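Rurkurari Support
Ticket 888: Right arm stalls reaching into sink, left arm fine
Last updated: November

Opened by: Abundio Maldonado, Heltwood kitchen
Handled by: Syafiqah Ismail

Abundio Maldonado, 9:12 am

Good morning, and thank you for the quick help with the login trouble last month. I'm sorry to be back so soon, and I'm going to give you more than you need, as usual, so please skim.

We have the two arms set up at the tiled counter and we are trying to get through a plain sink-clearing job. Pick a thing up out of the basin, set it to one side, go back for the next. My wife wants to know when she can stop doing it herself, and I keep telling her soon, and she has started raising an eyebrow at me when I say it.

Cups go very well. Anything with a handle or a lip that stands up off the metal goes well. The trouble is flat things lying on the bottom of the basin. The right arm comes over the rim nicely, lowers itself, slows down as if it's thinking it over, and then stops a little above the utensil and gives me "target lost, hold." It doesn't drop out or go limp. It just waits there very politely until I press resume, and then it does the same thing again.

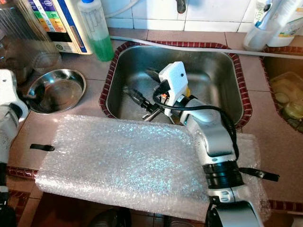 Right arm over the basin, with the black-handled utensil below the gripper.

What I have tried so far: restarting the controller, running the job with the left arm parked, turning the overhead light off and on, and slowing the reach down to half speed. Half speed helped a bit with the approach but it still held at the end. I also tried a wooden spoon laid flat in the same spot and it picked that up on the second go, which made me wonder if it's the shine that bothers it.

Syafiqah Ismail, 10:05 am

Hi Abundio! No need to skim, this is just the amount of detail I like. And please tell your wife she has my sympathy, mine is the only household I know where the robot engineer still does the dishes by hand.

I think you're on the right track with the shine. A thin metal blade against a brushed steel floor is about the hardest thing you can ask these arms to find, and having a second thin piece crossing underneath it doesn't help, as the two can be read as one odd shape. The wooden spoon result fits with that very well. But I'd like to rule out the cable before we blame the vision, and I can see yours comes off the gripper in a loop and runs down the outside of the arm. If it pulls tight near the bottom of the reach, the wrist feels the tug, and you can get a hold for that too. Would you mind doing the following, in this order?

1. Put the controller in hand-guide mode and lower the right gripper to the bottom of the basin yourself. Go slowly and watch the loop.
2. If the loop goes tight, undo the tie nearest the black joint, give it a little more slack, and try again.
3. Take the second metal piece out and run the job with just the one utensil.
4. Send me the log from that run, from the Stuven menu, under "export."

Please keep your other hand clear while guiding it down. I know you know that already.

Abundio Maldonado, 1:40 pm

All done, with a break for lunch in the middle.

Step 1: the cable does go tight! Not badly, but I could feel it at the last bit of the way down, a sort of springy push back against my hand. Step 2 took me far longer than it should have (small ties and big thumbs). I gave it slack and now it goes all the way to the floor of the sink with no push.

Step 3, with one utensil: better. It closed on the handle and lifted it on the third try, then missed on the next two, then lifted it again. When it misses now it touches the metal first and slides along before it holds, so it seems to be getting lower than it was. Log is attached to the ticket.

While I had everything up and running I let the left arm do some cup work beside the sink, just to be sure I hadn't upset anything over there.

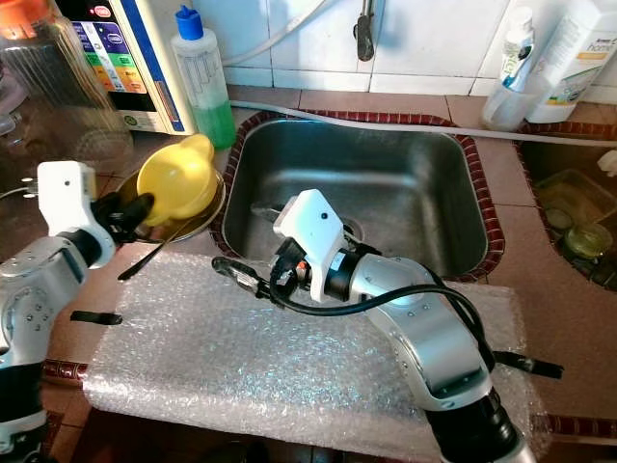
So I'm fairly comfortable that the left side has nothing wrong with it. I don't know if it's useful to you, but I've noticed that when the left arm has hold of something with a real shape to it, I stop watching, the way you stop watching a person who's good at a job. With the right arm and a flat utensil I'm leaning over the counter the whole time with my finger near the button. That's the difference I'd like to close, if it can be closed.

One question that has been nagging at me. Should I be changing the grip force? It's set at 4, the way it came.

Syafiqah Ismail, 3:18 pm

Please leave the force at 4 for now. More squeeze won't help it find the handle, and it can make a thin thing shoot out sideways.

Your log was very good to have. The tug readings at the wrist are gone in the afternoon run, so the cable was half of the story and you've fixed that half. The other half is the sink depth. The arm has the floor of the basin a touch higher than it really is in places, and I believe that's reflection from the inner walls. I asked Chu on our vision side, who has spent more time looking into steel sinks than anybody should have to, and the advice was to switch on "touch then close" for flat items. The gripper comes down gently until it makes contact, backs off a hair, and then closes. It's slower, but it doesn't have to trust the reflection.

To turn it on: Stuven menu, Pick Settings, Flat Items, Touch Then Close. Save, and then re-run the basin calibration, which takes a while – the arm will collect 2,000 depth points and it looks as though it's doing nothing. Let it finish.

Abundio Maldonado, 6:55 pm

It finished! I let it run on that one utensil while I made supper on the other side of the kitchen, and it made 108 attempts and held only nine times. That's a different machine from this morning. It's slow, mind you. I could empty the sink and dry my hands before it had the third one out, and I still wouldn't put a sharp kitchen knife in there and leave the room.

With two thin pieces crossed it gets muddled as before. I can live with laying them apart for the time being, though of course if I'm laying out the dirty dishes neatly for the robot then I'm doing a chore so that it can do a chore, and my wife has pointed this out.

Syafiqah Ismail, 7:20 pm

She's right, and I've put crossed utensils down as a separate request with your log linked to it. I'd call the reach problem solved and the chore partly solved. Cups, yes. Single flat things, yes with somebody in the room. A real sinkful after a family meal, not yet.

I'll leave this ticket open until you've had a few more evenings with it. If the springy feeling comes back, check that tie first.

Status: Waiting on customer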